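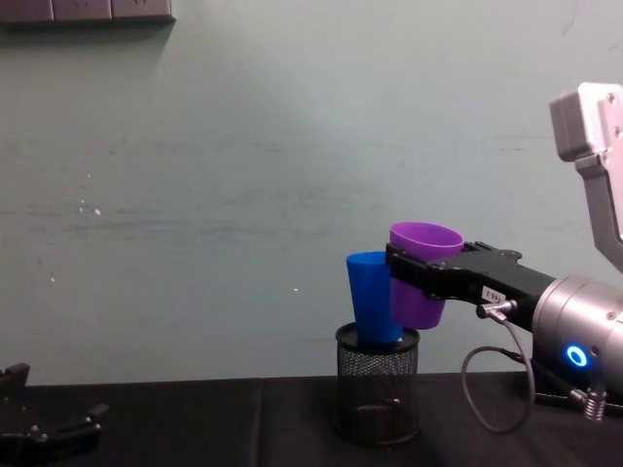
Milagros Bustamante

Timirik two-arm bench kit: frequently asked questions

These are the questions we get most often at Sarmiento from people thinking of hiring or buying the kit. Prices and terms were last checked on Tue 15 April.

What do I get?
Two arms, each with a parallel gripper fitted, two controllers, the cables, a stop button and a licence for the Timirik software on one computer. The table is not included. You can also have the kit without grippers if you already own some.

How much does it cost to hire?
£1476 a month, with a deposit of £2000 that we return when the kit comes back complete. If you keep it for six months or longer the monthly price drops to £1453. VAT is extra.

Can I buy it outright?
Yes. Write to us for a quote. Hire already paid in the first three months comes off the price.

What sort of jobs can it do?
Picking up, placing, stacking and sorting small household and office things. Cups, pens, small boxes and folded cloths are all fine. It is not meant for food, liquids or anything sharp.

Do both arms have to work at once?
No. Each arm can be run alone, and the other can be parked or held still with its gripper open. You set this on the first page of the task menu.

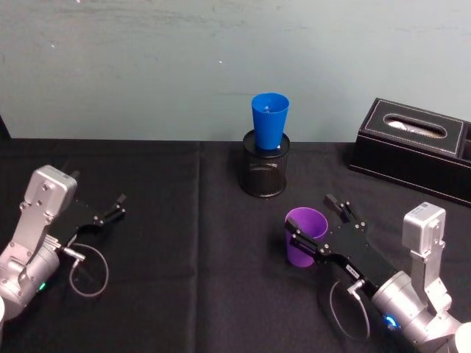
Right gripper holding the purple cup, left gripper open. Pen holder and tissue box at the back of the table.

Will the grippers crush a plastic cup?
Not at the default setting. Force is set separately for each arm, and we suggest starting low. For very thin disposable cups, use the soft finger pads (sold in pairs).

What kind of table do I need?
A level one that does not rock, at least 74 cm deep. A plain dark cloth cuts down on glare. Pull it tight and tape it underneath.

How should the gripper cables run?
In a loop, with enough slack for the wrist to turn fully. Do not tie them flat against the arm. Damage from cables pulled tight is not covered by the warranty.

Do I need to know how to program?
Not for simple tasks. You can guide the arms by hand and save the movement. For anything longer there is a Python library, and the manual has worked tasks to copy from.

Who sets it up?
Kristof Van Hecke does installations from our Wustthorpe workshop. Allow half a day, including training for two people. Outside the county we charge travel.

Does it work with Zarora grippers?
The older ones, yes, with an adapter plate. We have not tested the range that came out in December.

What if something breaks?
Ring the workshop before you take anything apart. Hired kits are repaired or swapped free unless they have been dropped or got wet.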